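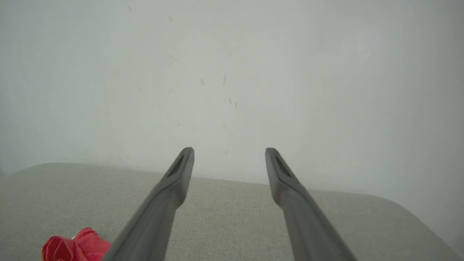
3.2 Garment care in shared laundries

We surveyed 300 households in Flevside and Dratholm in June. Respondents kept a diary for 2 weeks, noting each load, its wash temperature and who folded it. Ayala and Naqvi used the same form in their earlier study.
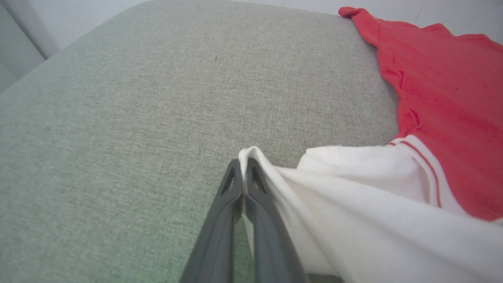 Figure 2. Fold of a white cloth garment.

Sportswear was washed more often than any other group of clothing, and 70 percent of those loads were run cold. Team jerseys were usually folded by the player.

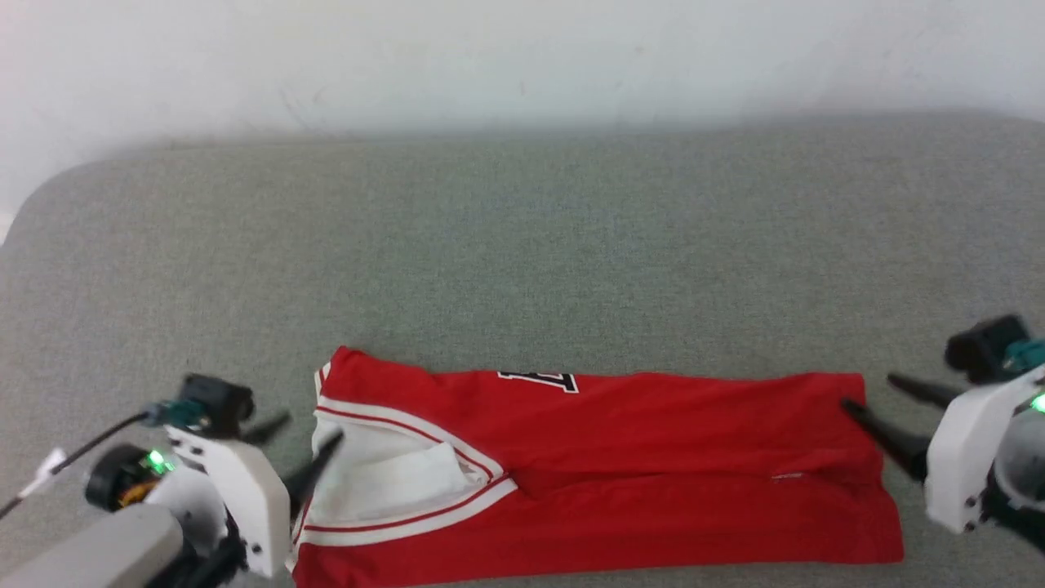 Diaries from Dratholm had more gaps on weekends, so we report weekday loads only in Table 2. Loads with no temperature given were left out.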